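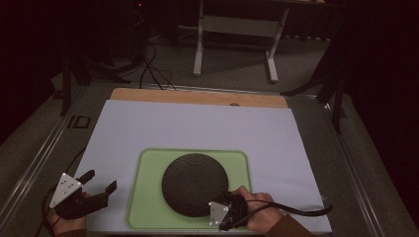 January 2023: open day at Sondthorpe

Went out to Sondthorpe with Nahom for the robotics open day. We left later than planned and parked on the grass by the second gate. Sign-in was slow. There were 18 of us in the group and Serena Carbone took us through.

The first half was a talk in the front room. Poul Damgaard went over the Jatano project and how they teach an arm to handle flat things, by having a person do the job first with a pair of hand-held grippers and recording it. I got most of it. He lost me on the calibration part and I didn't write any of that down.

After tea we saw the table work. It's darker in there than I expected, with curtains down the sides and the table in the middle. The job was a dark grey disc and a light green tray, on white paper. One gripper in each hand, each with a white plate of black dots on its back. Jarmila Kuruc said the dots are how the system keeps track of where the hands are. Nahom asked about the cables and got a long answer.

They also have a camera on the gripper itself, and I liked that view best. You get the fingers and whatever is between them, and not much else.

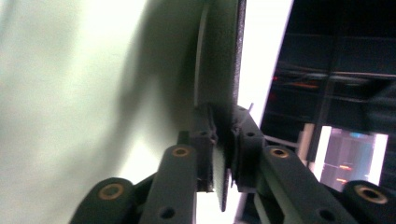
Gripper camera, with the fingers closed on the thin dark panel.

Had a go myself, around 2 minutes. The grip is heavier than it looks and my wrist was sore by the time we got back to the car. Nahom wants to go again in February. Need to email Serena for Poul's slides.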